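PRESS RELEASE
For immediate use

Timmermans opens its Skosley practice house and shares the first 2,234 recordings

Skosley, May. I've been waiting months to write this one, so forgive me if I sound a bit giddy. Timmermans has opened the doors of its practice house in Skosley, where we collect the everyday examples our learning system, Grundirton, is being built on. We're also letting other people use what we've gathered so far!

My name is Emiliano Medrano and I run the collecting side. My team spends its days guiding robotic hands through the sort of small jobs you do at home without thinking: reaching for a handle, picking up a mug, moving a cloth from one place to another. Each go is recorded from start to finish, then somebody watches it back and writes down in plain words what was being attempted. We have 2,234 of these recordings now, and 1,306 have been through that second step (the rest are in the queue, and yes, it's a long queue).

We started out in a bare workshop in Sirnton with grey walls and one kind of lamp. The recordings were tidy and the system learned from them nicely, right up until we asked it to cope with a sunny afternoon. Glare, shadows, coloured glass, shiny metal – a real house is full of them, and our examples had none. So we moved. We now record in 18 different spots around the house, at all times of day, and we keep the awkward light in.
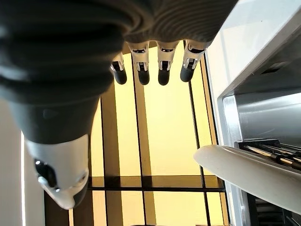

Why not just make up the examples on a computer?

We do use some made-up ones, and they're handy for trying out an idea quickly. Real rooms are messier than anything we'd think to draw, though, and a person guiding a hand makes little corrections along the way that we want the system to learn from. For now the recorded examples do most of the teaching.

A word on the fumbles, as I get asked about them a lot. We keep them. If a cup slips or a reach falls short, the recording stays in and gets marked as a miss, with a note on where it went wrong. Lieven Van den Broek, who looks after the learning side, was very firm with me about this in the early weeks, when I kept wanting to bin the ugly ones.

"I'd take a clumsy try with a good note over a perfect one with no note at all," says Lieven. "Emiliano has stopped arguing with me, mostly."

The first batch is free for schools, colleges and small workshops to use, and each recording comes with its written note where we have one. Larger firms are welcome too, but please talk to us first about terms. We're also looking for 5 more people to join the recording team in Skosley. You don't need a technical background, just steady hands and a fair bit of patience, and we'll train you on the job.

To ask for the recordings, visit the house or find out about the jobs, get in touch with me, Emiliano Medrano, through the Timmermans press desk in Skosley.

Ends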